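Section 4. Folding stand: unpacking, opening and storage

This section is for the folding tube stand supplied in the Osance desk set. Please read all of it before you open the stand for the first time. The parts of the stand are light, and it is easy to bend them if you pull in the wrong direction.

**4.1 Before you begin**

1. Choose a flat place which is wider than the stand on every side. A kitchen counter or a stone table is good. A bed or a sofa is not good, as the corners sink in and the tubes twist.
2. Wipe the surface with a dry cloth. Small sand or crumbs will scratch the tubes.
3. Take the stand out of the paper sleeve. Do not use a knife to open the sleeve.
4. Check the number on the sleeve. It must be 134. If you have another number, you have the tall version, and you must follow Section 5.

> **Note:** The stand has no loose parts. If a foam grip has moved along its tube during transport, slide it back with your fingers before you continue.

**4.2 Opening the stand**

1. Lay the stand flat with the clamp feet pointing to the right.
2. Put one hand on the long outer tube, between the two corner joints. Keep this hand there until step 5.
3. With the other hand, take the middle tube at the foam grips. Lift it slowly. The diagonal struts come up together with it.
4. Stop when you feel a light resistance. This is the working angle. Do not go past it.
5. Release the outer tube and turn the stand upright on your table.
6. Press gently on both corner joints. The stand should not rock.

> **Caution:** Keep your fingers away from the place where the struts meet the clamp feet. The gap closes quickly when the stand is folded.

If the stand rocks, fold it again and repeat from step 1. In most cases one side was lifted a little earlier than the other.

**4.3 Placing an object on the stand**

1. Hold the object with two hands and bring it down from above.
2. Put the lower edge in the hooks of both clamp feet. The small lip must be in front of the edge.
3. Lean the back of the object against the foam grips.
4. Let go with one hand first, then with the other.

The stand is made for a book, a tablet or a thin laptop. Do not hang a bag on it, and do not use it for a pot or a plate with hot food. The foam grips become soft near a stove.

A book of more than 200 pages can be used, but open it near the middle first, so that the weight is equal on the two sides.

**4.4 Folding and storage**

1. Remove the object.
2. Hold the outer tube as in 4.2 and lower the middle tube until it is flat.
3. Look at the stand from above. The clamp feet should be at the same end, and the two foam grips should be in one line on the middle tube.
4. Put it back in the paper sleeve, or in a drawer where nothing heavy lies on top.

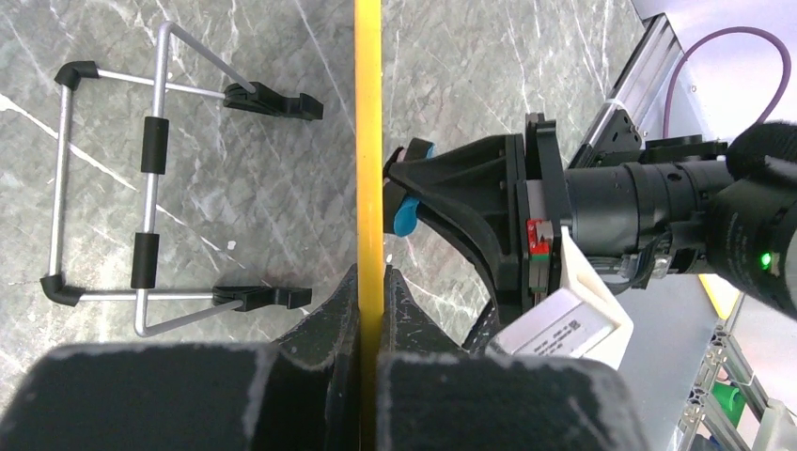

Sitompul wrote to us after the June edition that step 3 is easy to forget, and that on his stand one grip had moved up to the corner of the strut and the drawer would not close. He now pushes both grips to their place before he lowers the tube, and he asks that we put this in the manual.

We agree with this order and you can use it also. Slide the grips while the stand is still open - it is easier when your hand can go all the way round the tube.

**4.5 Cleaning**

1. Clean the tubes with a soft cloth and a little water. Dry them immediately.
2. For the black plastic parts, use a small brush, especially inside the notch of each clamp foot.
3. Do not put soap on the foam. Soap stays inside and makes the foam sticky.

> **Caution:** Do not oil the corner joints. Oil will mark the table and the pages of your book.

**4.6 Spare parts**

Foam grips can be ordered in pairs from the Hunia shop in Cliltasthorpe. Write the stand number on the order form. Corner joints and clamp feet are not sold separately - if one of them is broken, stop using the stand and send it back complete, in the sleeve if you still have it.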